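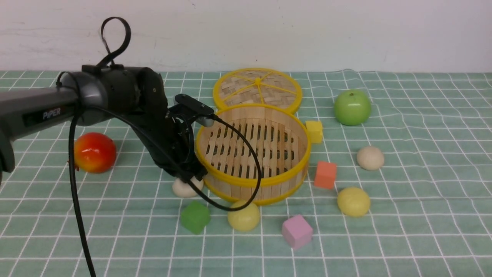

Attachment 1: head camera, PiPER arm next to the steamer, lid propped behind it

Ticket 354 - Grasp planner picks cubes when asked for buns
Opened by: Busisiwe Tshabalala
Component: Fivau perception node
Status: fixed, waiting for merge

Task is to put the buns in the steamer and leave the apples and cubes alone. Since the October update, Fivau sometimes returns the yellow cube as "bun_yellow" and the planner goes after it. It happened in 6 of 30 replayed plans. Going back to the old weights clears it, but then the cream buns drop out against the pale green cloth.

Pentti Ruotsalainen, 10:40
Checked the logs. The class score is low on every bad plan, so the threshold isn't being read. Lobo loads its own config after Fivau starts and overwrites ours. Please send a wrist view with buns in the basket.

Busisiwe Tshabalala, 11:15
Attachment 2:

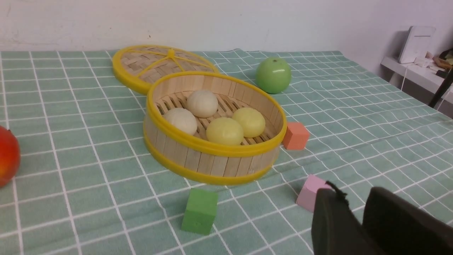 With two cream and two yellow buns in the basket, the detector labels all four correctly on the old weights and the new ones. The mix-up only shows on the open cloth - same threshold, same launch file.

Pentti Ruotsalainen, 14:05
Moved the Fivau parameters into their own namespace and added a startup check that prints the loaded threshold. Replayed the same 30 plans on the new weights, no cube picks. Branch is up. Kagiso, can you review the launch file before I merge?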